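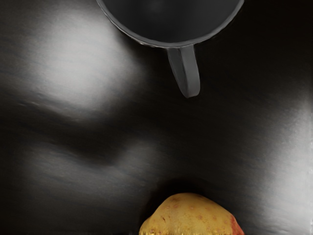 Frequently asked questions about the Restinik meal plan

When do I need to place my order?

Orders for the following week close at noon, two days before your delivery day. If you miss the cutoff, your plan carries over with the same meals as last time. You can skip a week from your account page at any point before the cutoff.

Where do you deliver?

We deliver to all addresses inside the city limits and to most of the towns along the river. Enter your zip code at checkout to see if we cover your street. Apartment buildings are fine, but please give us a gate or door code if there is one.

What is the difference between the Hero and Rana boxes?

Hero has 12 meals and is meant for two people. Rana is the smaller box, with six meals for one person. Both come from the same weekly menu, which is written by our head cook, Laiba Awan. You can switch between them from week to week.

How many calories are in a meal?

It depends on the dish. Each label lists the calories, fat, salt and protein for one tray. A person eating three of our meals in a day would get roughly 2,000 calories – a little more if the day includes one of the pasta dishes. 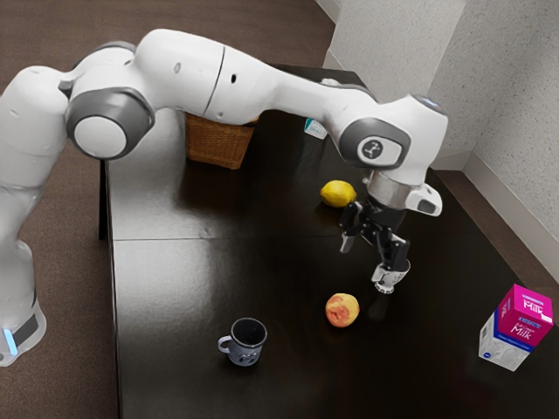 Labels also list the main allergens. We cook with nuts, wheat, eggs and milk in the same kitchen, so we can't promise that any meal is free of traces. If you have a severe allergy, please don't order from us.

How long do the meals keep?

Four days in the refrigerator. Most can be frozen for up to two months. The salads and anything with a cream sauce don't freeze well, and their labels say so.

Can I heat the trays in the oven?

Yes, up to 350 degrees. Take the film off first. The trays can also go in the microwave, but not under a broiler.

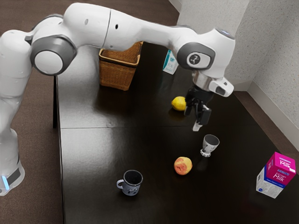 Soups come in a separate tub that is for the microwave only. Pour the soup into a pan if you would like to warm it on the stove.

Do you take back the trays and cooler bags?

We take back the bags. Leave yours out on your next delivery day, folded flat, with the ice packs inside. Trays go in your regular recycling after a rinse.

A meal was missing or damaged. What should I do?

Write to us within 24 hours with your order number. Tanveer Rajput handles missing and damaged items and will credit your account or send a replacement with the next delivery.

How do I cancel?

Go to Account, then Plan, then Cancel. There is no fee. Orders past the cutoff will still be delivered and charged.

Last updated Jul 28, 2019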